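Fastholm moves toy brick sorting at Mulligan site to two-arm cells

2024-07-01

Fastholm has completed the changeover of its returns sorting line at the Mulligan site to Basis, a two-arm robotic cell for picking toy building bricks from mixed piles. The line handles bricks returned in bulk from hire sets and sorts them by colour and shape for repacking.

Each Basis cell has two arms with parallel two-finger grippers working over a shared table. The finger pads are textured to hold bricks that lie on end, on their sides or at an angle. Slopes and curved pieces are picked in the same pass as standard bricks. 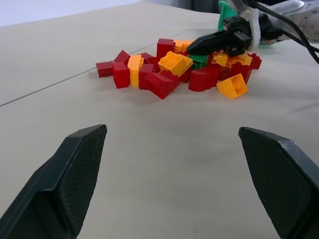 Manual sorting was previously done in seated shifts by 27 operators. All remain employed at the site. Their work now covers cell loading, exception handling and final inspection, with rotation between stations every two hours. Training began in March and totalled 634 hours across the group.

"The repetitive pinch grip was our main source of strain reports," said Finbarr Phelan, operations manager at Mulligan. "Operators now deal with the pieces the cell rejects and decide when a cell is stopped."

The part library holds 194 brick types. Types outside the library are diverted to a manual bench.

Fastholm will install the same cells at its Plestska site once operator training there is finished.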